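How to Clean Up Your Email List Before a Big Campaign

Most small companies add names to their email list for years and never take any off. Then a sale or a launch comes up, the message goes out to everyone, and a good part of it lands in spam. Cleaning the list first takes an afternoon, and you can do it with a spreadsheet and whatever email tool you already use.

I'll use the list of a garden furniture seller called Tornwood as I go. They had 997 contacts when we started in September.

Before you start

Export the full list, including people who have unsubscribed. You want these columns: email address, date added, source, last open, last click, and status. If your tool keeps purchase history somewhere else, export that too and match it on the email address.

Save one copy and don't touch it. Put the date in the file name. Work in a second copy.

Step 1: Remove the obvious errors

Sort by email address and read down the column. Look for missing @ signs, spaces, and misspelled domains such as "gmial" or "yaho". If you are certain what the person meant, you can fix the domain, but check that the corrected address isn't already on the list. Otherwise delete the row.

Next, use your spreadsheet's duplicate tool on the email column only. Don't run it on the name column. Tornwood had two customers with the same name in the same town, and Marwa Salem, who runs their store accounts, had to put one of them back by hand.

Role addresses (info@, sales@, office@) need a separate look. Keep the ones that have bought something. Take out the ones that came from a purchased or scraped list, along with anything else from that source.

Step 2: Pull out the hard bounces

A hard bounce means the address doesn't exist or the server refused it for good. Most tools stop sending to these on their own, but some still count them toward your plan. Filter by status and archive them.

Soft bounces are temporary, for example a full mailbox. Leave them in unless the same address has bounced on three or more sends in a row.
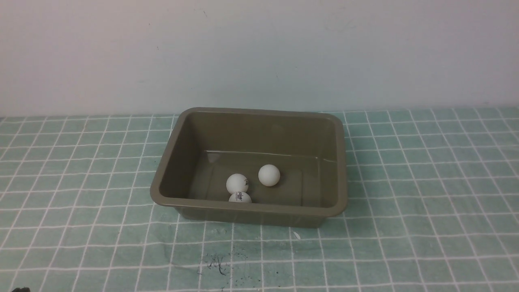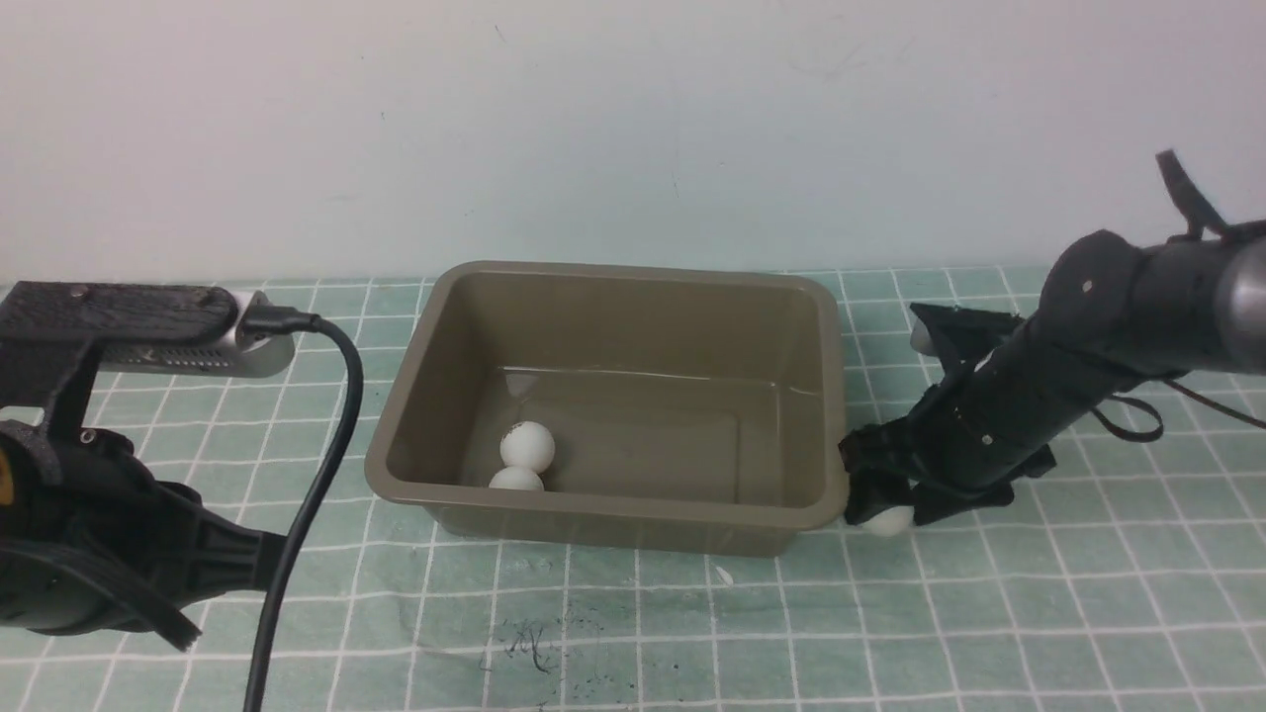
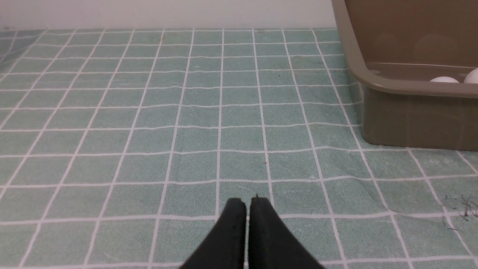
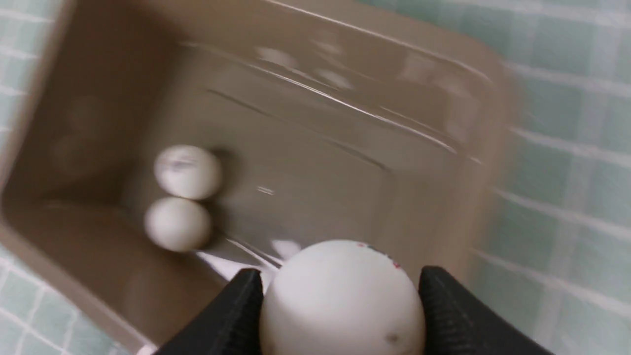

Step 3: Sort by engagement

Add a column called "group" and give every remaining contact one of these labels:

Active – clicked or bought in the last six months
Quiet – no click or purchase in six to twelve months
Cold – nothing for more than a year
New – added in the last 30 days

Use clicks and purchases for this. Open rates are less reliable than they used to be, as some mail programs load images automatically and record an open when the person never looked at the message.

The New group stays out of the cleanup entirely. They haven't had enough mail to judge.

At Tornwood the Cold group came to 327 contacts, a third of the list. Amr Bennani, the owner, wanted to keep them all. We agreed to write to them once before deciding.

Step 4: Send one re-permission message

Write a short plain email to the Cold group. Say who you are, how they got on the list, and what you plan to send. Give them one button to stay on. Leave out the coupon, or you'll get clicks from people who only want the coupon.

A subject line that has worked for us is "Do you still want emails from Tornwood?" Put your own company name in it. Send on an ordinary weekday morning and wait nine days.

Tornwood got 36 people back this way. The rest were moved to a suppressed list, so they can't be added again by accident the next time somebody imports an old file.

Step 5: Fix the signup form

Look at the source column for the addresses you removed. If many came from one form, that form needs work. Turn on double opt-in, add a hidden spam-trap field, and make sure any newsletter checkbox is unchecked by default. Check the paper sheet at the counter too, if you have one. Handwriting causes a lot of the typos from Step 1.

Step 6: Send in batches

Send the campaign to the Active group first. Wait a day and look at bounces and complaints. If both are low, send to New and Quiet. If complaints jump, stop and read the message again before mailing anyone else.

Repeat Steps 1 to 3 every six months, and keep the suppressed list even if you change email tools.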